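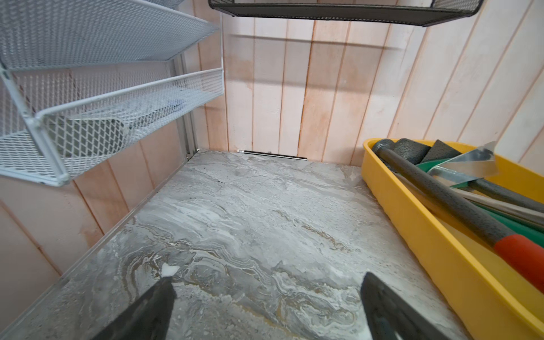 Wrist camera, tray task, test booth at Skodmont.

Paid participants wanted for a replication study on two-arm robot tidying

We are looking for 13 people to operate and judge a pair of tabletop robot arms at our Skodmont lab in January. You don't need to know anything about robots. We would slightly prefer that you didn't, and that you are hard to impress.

Some background. Last year the Agarwal method made the rounds in our corner of the field. The claim is that a two-arm robot trained on a small number of human-guided runs can sort a mixed pile of hand tools and desk supplies as well as one trained on a large set, provided the runs are scored and the weak ones thrown out first. It is a nice claim and it would save everyone a lot of money. We have read the write-up several times and we are not convinced. The scoring was done by the same people who guided the arms. The pile was laid out by those people too. The word "success" covers both a tool placed in a tray and a tool that ended up leaning on one.

So we are doing it over, with outsiders. Our booth has two arms on a rail, cameras on the wrists and fixed cameras for the wide view. The objects are ordinary ones: garden hand tools, a hammer, pencils in a cup, a stapler. The plan calls for 2,640 guided runs in all. A random 1,000 of those will be set aside before anyone has looked at them, and they stay set aside until the scoring rules are locked.

What we need from you

Operators (6 places). You will guide the arms by hand controls through short jobs, such as moving a tool into or out of the tray. Training takes one morning. You will be clumsy at first and those runs count as well. Please don't practice on anything similar beforehand.

Judges (the remaining places). You will watch recorded runs on a screen and mark each one against a one-page rule sheet. You won't be told whether a person or a trained policy was in charge. It is slow work, and you will see the same hoe many times. Judges and operators are kept apart until the study closes, lunch included. 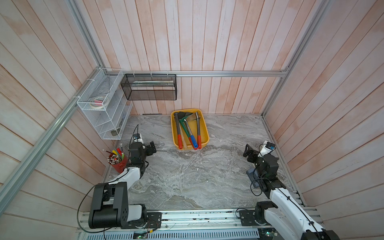 Do I need steady hands or gaming experience to be an operator?
Neither one is required. We want a spread of ability, and the sign-up form asks about both only so we can check that we got it.

Sessions start at 9:15 a.m. and end by 12:30 p.m. Each person does four sessions. Pay is hourly, at the lab's standard participant rate, and you are paid for a session even if the equipment is down. Expect that to happen at least once. Parking is free behind the Sinden building, and the side entrance has a ramp.

You should be 18 or older, able to sit at a desk for three hours with breaks, and able to read a rule sheet in English. Glasses are fine. We can't take anyone who worked on the original study or has a paid tie to Kultbridge, which supplied its scoring software and would be pleased to see it hold up. We use the same software in one arm of the study and a plain spreadsheet in the other. No money from the company comes into this project.

A word about what you will be part of. This is a test of a method, and the result may be dull. If the small, filtered set does as well as the full one, we will say so and I will have been wrong in front of my colleagues. If it does worse, we will say by how much and on which objects. My own guess is that long handles are where it comes apart. A hoe is easy to grip and hard to put down where you meant to, and a score based on the grip will miss that. But a guess is all it is, and I'm keeping it away from the judges' rule sheet, which was written by Birgit Kuhlmann with no input from me.
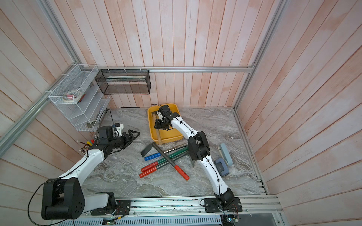 Both arms at work: right gripper over the hammer in the tray, long-handled tools between the arms.

All recordings show the booth only. Your name is stored apart from your runs, and you can pull your data at any point up to the day the scoring is locked. After that it stays in, with your name removed. The full set of runs will be released with the write-up, failures included.

To apply, fill out the short form at the front desk or ask for it by email through the lab office. Say which role you want, or "either," and list any mornings in January you can't do. We answer everyone, usually within a week. Questions about the study go to Rhea Buenaventura, study lead. Questions about the rule sheet go to Birgit, who won't show it to you before your first session.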